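# Does a taped floor marking count as a safeguard for a bench-side robot?

We are writing the local rules for a cell where a mobile manipulator works with an operator at a steel bench. The job is placing a moulded cover on a machined plate. 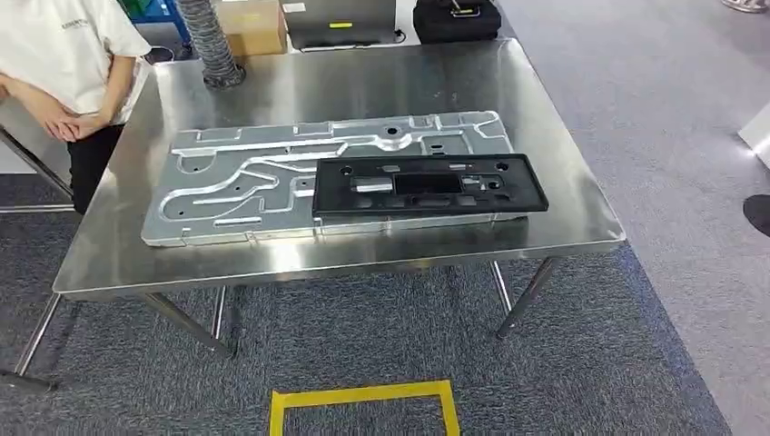
*Bench with plate and black part, operator at the left-hand end, yellow tape on the carpet.*

Our draft says the operator stands at the end of the bench with hands off the work until the robot has stopped. Is yellow tape enough to define the robot's side, or do we need a scanner? Reduced speed is set at 147 mm/s.

Bogumił Kurek

---

**Answer 1** (accepted)

Tape is information for people. It has no safety function and can't be claimed as risk reduction on its own. ISO 12100 puts it in the third step, after inherently safe design and safeguarding.

Do the risk assessment for the task as it is done, including reaching across the plate. If you rely on separation, the distance has to be calculated from approach speed, stopping time and detection delay - ISO 13855 gives the method. Measure the stopping time with the heaviest part in the gripper and repeat it 30 times. Use the worst result.

If you rely on contact limits instead, look at ISO/TS 15066, and treat the plate edges and the bench lip as clamping points. A low speed does not settle that by itself.

Xuân Đồng

---

**Answer 2**

We had tape only at Brannigan and the auditor accepted it. Might depend who you get.

---

**Answer 3**

Keep the tape, but write down what it means. Ours at Zakent marked a parking position and half the shift thought it was a keep-out area. Also check how well it sticks to carpet. We renewed ours every November and it needed doing sooner.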